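Last edit: July 7, 2024. Please read the part about labels before you train anything, because the names of the labels were changed after the April version.

# Fatau Hands

Fatau Hands is the course project of the robotics club at Rendberg College. It contains 100 short clips of two-handed work, seen from the height of the head, together with labels that say what each hand does. We use it to teach our small two-arm robot, which has Tremex grippers, when one arm should hold and the other arm should move.

The project was supervised by Alasdair Menzies. The label tool was written by Ertürk, and questions about the tool should go to the issue page and not to the club mailbox.

## Why two hands

Our robot could already pick up a block with one arm. The difficulty started when the object was wide or had to be turned. In the first term we programmed the second arm by hand, and it always arrived too early or it pushed the object away. For this reason we decided to learn the timing from people.
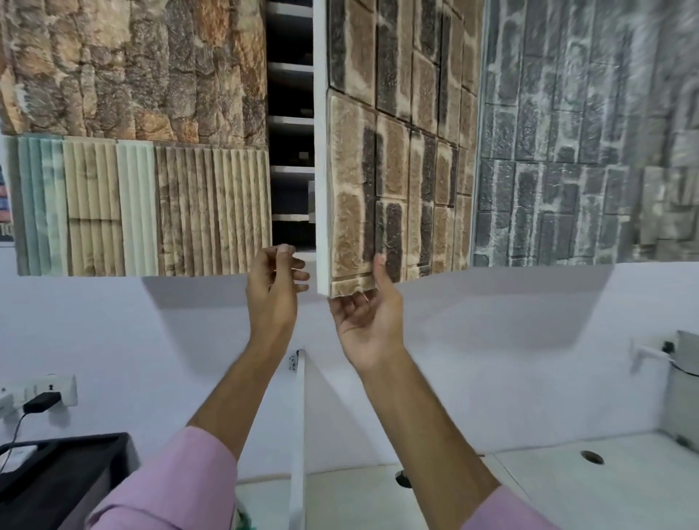
The label for support is the one that caused the most discussion in the club. At first we wrote "idle" for every hand that did not close around something, and this was a mistake. An open hand with the palm up can be very important. With the brick-pattern panel, for example, the right hand is open under the bottom corner while the left hand has curled fingers near the white side edge, so the right hand gets `support` and the left hand gets `reach`. If you find an old file where such a hand is still `idle`, please correct it.

## Labels

Each hand has its own line in the label file. There are four labels:

- `reach`: the hand goes to an object but does not hold it yet
- `hold`: the fingers are closed around the object
- `support`: the hand carries or steadies the object without closing
- `idle`: the hand has no part in the task

Two students labeled every clip separately. When they did not agree, they watched the clip together and wrote the result in the column `final`. The column `first` keeps the original answers, and it is useful if you want to study the disagreement.
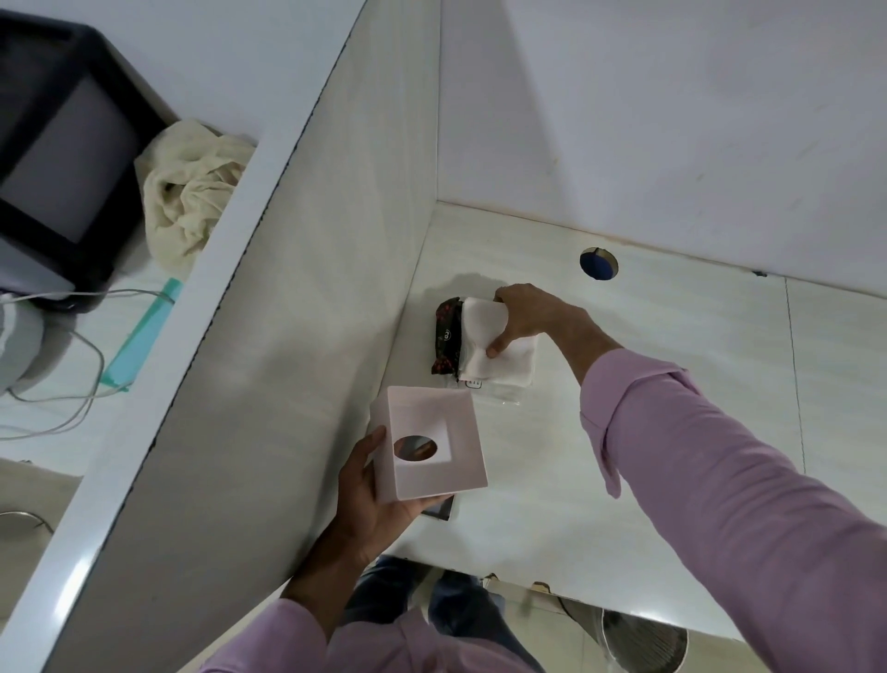
The label changes at the moment when the fingers touch the object, and it changes again when the last finger leaves it. We do not use a label for a "bad" grasp. If a person tries again, the second try is labeled in the same way as the first.

## Folders

The data is in two folders:

```
fatau-hands/
 clips/
 labels/
```

A label file has the same name as its clip. Do not rename only one of them, the loader will skip the pair and it will not give a warning. This is on our list to repair.

## Small objects on the desk

Boxes and soft packs gave us the most useful material for the grippers. A plain white box is more difficult for the model than we expected, as the lid and the base have the same color and the only help is a thin gray seam. We also kept the napkins and wrappers on the desk, so that the model learns to ignore them.

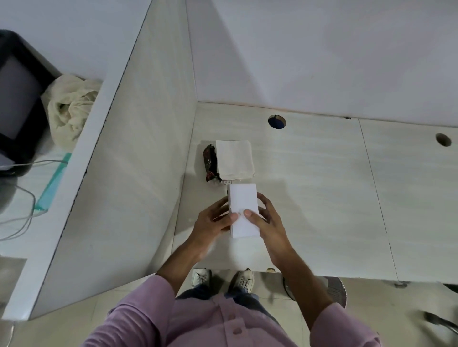 ## Known problems

- The hands cover the object in many clips. We label what can be decided from the clip and we do not guess about hidden fingers.
- Long sleeves hide the wrist. The wrist point is missing for these moments and has the value `none`.
- When a hand goes inside a container, it is not always clear if it is `reach` or `hold`. We write `reach` until an object is visible between the fingers.

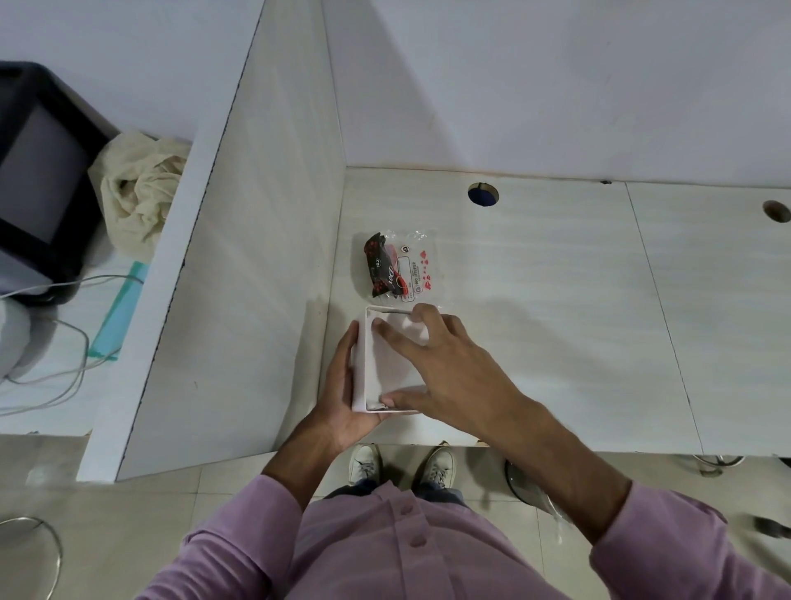

*Open white box, left hand under it and right hand reaching in over the top.*

## How to use it

Install the requirements, then run the loader from the main folder:

```
pip install -r requirements.txt
python load_clips.py --labels final
```

The loader prints the names of the clips it could read. If the list is empty, check first that you started it from the main folder.

## Still to do

- warning for pairs with different names
- label guide as a printed page for new club members
- test on the robot with the lid task, after the left gripper is repaired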